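3.2 What people do with a sheet that won't stay smooth

I should say up front that I came to this question through my own bed. I'd spent years pulling the same corner tight every morning and finding it bunched up again by night, and when I started the Cutmont survey I was sure I'd be the odd one out. I wasn't! Of the 489 people who filled in the long form, most told us they had a sheet at home they thought of as "the bad one," and a surprising number of them used it anyway (often as the everyday sheet, with the good ones folded away for company).

The long form asked people to walk us through making a bed, start to finish, in their own words. I had expected short answers. What we got was closer to diary writing. One person in Harum filled the back of the page with a sketch of a fold she had learned from an aunt, then crossed it out and drew it again. Another wrote only "shake, pull, leave it," and I've come to think that's one of the better answers in the whole pile. I coded all of the forms myself over two winters, so any slips in the coding are mine, and I went back over 69 of them a second time when the categories in Table 2 changed.

Two words kept coming up, and I had to work out whether people meant the same thing by them. "Wrinkled" was mostly used for the fine, all-over kind of creasing you get from a dryer left full overnight. "Rumpled" was used for bigger, softer waves, the kind a body makes, and people were far more forgiving of it. A rumpled bed was a bed somebody had been using. A wrinkled one was a chore that hadn't been done. Not everyone kept the two apart, and in the Kontogiannis interviews (Section 2.4) several people swapped them mid-sentence, so I've kept both under "uneven surface" wherever the wording was unclear.

Color came into it more than I'd planned for. We never asked about color on the form, which I regret, and still plenty of people brought it up. White sheets were described as "telling on you." Patterned ones got credit for hiding things. Plain, pale, in-between colors like sand, oatmeal and soft green got mixed reviews, and those were the ones people argued about when two adults shared a bed. In one household both partners sent in forms, separately, and each blamed the other for picking the sheet.

Then there's the matter of clothes on the bed. I hadn't thought of this as part of the subject at all until it turned up in form after form. People fold laundry there, pack there, change there and drop things there. For a good many of them, the bed is the biggest clear surface in the home, and it gets treated as a table for most of the day. A few had rules about it (clean things only, nothing with zippers, nothing after dinner), and I loved reading those, because the rules were so firm and so different from one home to the next. 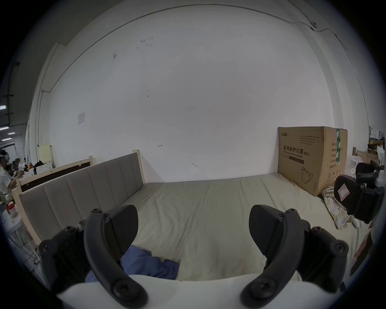
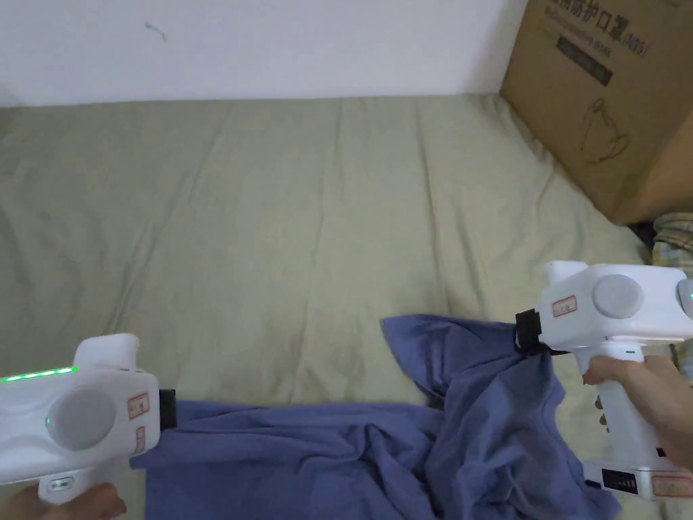
Figure 4. Plain sheets in pale colors: beige and slightly wrinkled (first picture); olive-green, with a crumpled garment on top (second picture).

Going back to the wording problem, I tried for a while to get a usable scale out of it. The Nident scale, which we'd borrowed from our earlier work on curtains, runs from flat to heavily creased in 14 steps, and it fell apart the minute I used it on bedding. People don't look at a sheet one inch at a time. They look at the whole bed from the doorway and decide whether it bothers them. The olive-green sheet in Figure 4 is a good case: its wrinkles are long and soft, some of them diagonal and some vertical, and I'd have a hard time giving that a single number. By the way our respondents talked, I'd call it rumpled, and I suspect most of them would have let it go. So I dropped the scale for this part of the study and used three plain groups instead, which were "fine," "would fix it if someone was coming" and "would fix it now."

The middle group was by far the biggest, and it's also the one I trust least. "If someone was coming" covers a mother-in-law, a plumber and a friend who has slept on your couch, and I should have asked which. The short form, which went out to about 1000 addresses, did split visitors into family, friends and strangers, but it left out the question about sheets you dislike and keep using, so the two forms can't simply be laid side by side. I take up what can be compared in Section 3.3, starting with the guest room answers.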